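**FOR IMMEDIATE RELEASE**
Trunville, April 2, 2024

# Zotel pauses its tidy-up routine after a grip fault, and I'd like to tell you why

Hi all. I'm Walter Chambi, and I run the handling team at Zotel here in Trunville. Our press releases usually come out sounding like they were written by a fax machine, so this time I asked if I could just write it myself — and they let me!

The short version: we've found a fault in the way our two-armed robots let go of things that have cords attached. Nobody was hurt and no customer site had an injury of any kind. We've switched off the tidy-up routine on all 20 robots in the field while we fix it. Everything else they do is still running.

Now the longer version.

During an overnight session at our Sardale workshop, one of our robots was putting desk items away in a storage bin. It had done the job well all evening. Then it picked up a power strip, carried it to the bin, opened its hand and pulled back. The cord had looped over a fingertip. The arm felt the extra drag, read it as a normal load and kept going, and the strip came back out of the bin with it, swung off the edge of the table and hit the floor hard enough to crack the housing.

The strip wasn't plugged in, thank goodness. But I kept thinking about a desk where it would have been, or where somebody was standing with their shins in the way. The robot should have stopped the moment it felt that tug. It didn't, and that's on us.

We pulled the logs the next morning and went looking for the same thing in older runs. Out of 500 recorded releases, 142 involved something with a cord or cable, and in 4 of those the hand had snagged and carried on. Three of the four were so small that the item dropped back where it belonged and the run was marked as a success. I'm not proud of that. Our check only asked whether the item ended up in the bin, so a snag that sorted itself out never got flagged.

So, what are we doing about it?

First, the tidy-up routine stays off. If you have one of our robots, you don't need to do anything, and the option is grayed out in your menu. Please don't use manual mode to get around it (I know some of you are clever enough to).

Second, we're changing the release itself. The hand will open, wait, and make a very small test move before the arm is allowed to leave. If there's any pull during that test move, everything holds still and the robot asks for a person.

Third, we've asked Hoshino, an outside safety testing shop, to try to break the new version. They'll pick the items and the cords, and they won't tell us ahead of time what's coming.

We're working through the corded items again at a slower speed, with a person at the stop button for every run. 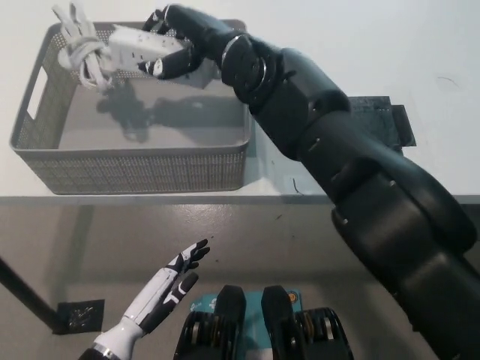 *3 min read*

The power strip is still the item I worry about most. It's long and stiff, and then there's that bundle of cord hanging off one end, which is a lot to ask of a hand that has to let go of both. We'll be lowering it into the basket over and over until I'm bored of it, and then Hoshino gets a turn.

I'm hoping to have the routine back before the end of April, but I won't promise it. If the test move isn't catching snags every time, it stays off longer.

If you've seen one of our robots tug at a cord, even a tiny bit, even if it came out fine, please tell your Zotel support contact. Those are exactly the ones we missed.

**Media contact:** Walter Chambi, Zotel, Trunville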